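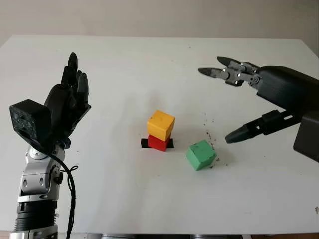

How often does the Pallcombe two-arm cell need service?

Every 160 operating hours, with a short fingertip check at the start of each shift.

The Pallcombe cell is supplied by Jimia as a tabletop station for handling small parts. One arm carries a jointed hand and the other a three-fingered gripper. Both work over a plain white surface, which should be wiped down before the arms are powered. Crumbs and wood dust that reach the finger linkages shorten the life of the pivot pins.

The hand and the gripper are serviced separately. Customers may return either one to the workshop or carry out the work on site with service kit 44, which contains fingertip pads, replacement screws and a hex key set. The kit does not include cables. Any cable that shows wear at the wrist must be ordered by arm serial number.
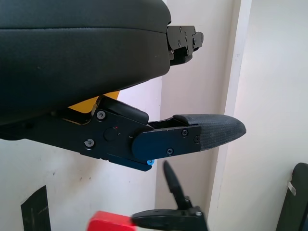
Grernport, August — Jimia has revised the fingertip procedure for all Pallcombe grippers in service. The revised steps replace those on page 49 of the owner's manual.

Switch off the cell and lock the arm before touching a finger. Inspect the textured pad at the tip for smooth patches and lifted edges. A worn pad is replaced together with its screws, and used screws are not to be refitted. The hex-socket screws on the side plates are checked by hand at the same visit. They should be tightened in turn, a little at a time, until the plates sit flat against each other.

Move the joint slowly through its full travel once the plates are secure. If it catches, remove the tip and clean the joint with a dry brush. Oil must not be used near the pad — it softens the surface and reduces grip.

Run the cell at low speed for up to 2 hours after a pad change, then check the screws again. Record the work in the cell log, including the kit number.

Service kits are held in stock at Grernport. Workshop repairs are accepted by prior arrangement only.

Related items
Service kit 44
Vlachou wrist cable set
Pallcombe owner's manual, printed
Vlachou table surface, white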